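Fold

3 a.m. and the arm won't let go of the towel.

I say won't. The log says gripper closed, object detected, waiting. Waiting for what, I want to ask it. But I'm tired and I've had the vending machine soup, so I just sit on the stool and wait too.

We need 400 folds. That's the number in the plan, the one Dristar signed off on in May, when everybody still had weekends. 400 folds done by hand, meaning my hands, in the little puppet handles, and the arms copying me through the rail and the cables. Then the model trains on those. Then 400 more on its own, no hands, and we count. Fold or no fold. A corner hanging out is no fold. I wrote that rule and I hate it.

Round one came in at 42 percent.

They call the project Palon upstairs. Down here we call it laundry.

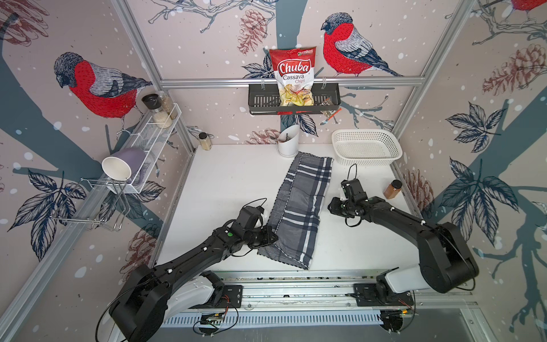
Bullfinch cell, gray plaid, both arms in.

The birds were my idea. If the back wall is white every time, the model learns white wall. Learns it so well that you hang up a coat and it forgets what a towel is. So, wallpaper. Pine cones, snow, fat red birds. Chips on the shelf, jars, a mug on its side, whatever. Stuff a kitchen has. Next month it's supposed to be different walls again, and I'll miss the birds, which is a stupid thing to put in a lab notebook and I put it in anyway.

So. 3 a.m. Arm won't let go.

I pull up Stirora, the replay tool, slow as mud. Scroll back. And the thing I see is me. Not on video, there's no me on video. But the path of the left arm – down, over, and then a little stop before the lift. Half a second. I do that. I did it all through the recordings and never noticed. Pinch, stop, lift.

My mother did it. Zalewska Street, third floor, the table by the radiator. She'd get the two corners and stop, like somebody had called her from the other room. Then fold. I must of picked it up when I was six, handing her pillowcases. Never thought about it once in my life and now there it is, in a file, on a server, with a timestamp.

And the model had learned it. Of course it had. It learned the stop better than it learned the fold. Stretched it, half a second to a second, a second to this. It gets to the place where she stopped and it has nothing to tell it to start again.

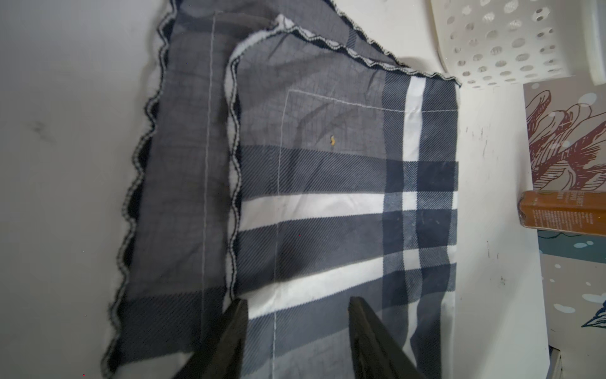 I could cut it. That's the fix, and it's an easy one. Filter any frame where the arms move less than 2 millimeters, retrain overnight, done. People do it all the time. There's a checkbox. The number would go up, I'd bet my stool on it, and the slide for Dristar would look great.

I sat with the mouse on the checkbox for a while.

Four minutes on the log. Object detected, waiting.

Then I did what I'd of done at six. I said, Mama, go on. Out loud, in the basement, to a pair of motors. And I'd like to tell you it went on. It didn't. The timeout hit and it opened its fingers and backed off, and the run was scored no fold, by me, per the rule.

I ticked the box.

But first I made a copy. All of it, every fold with the stops left in, onto the old drive with tape on it. Didn't put it in the report. Wrote "raw" on the tape and then crossed that out and coudn't think what to write.

Started the training. The fan came up loud. Straightened the towel for the morning run – got the two corners, lifted them off the table.

Stopped.

Somebody was coming down the stairs, the early shift, keys and wet shoes. I folded it quick and went to find my coat.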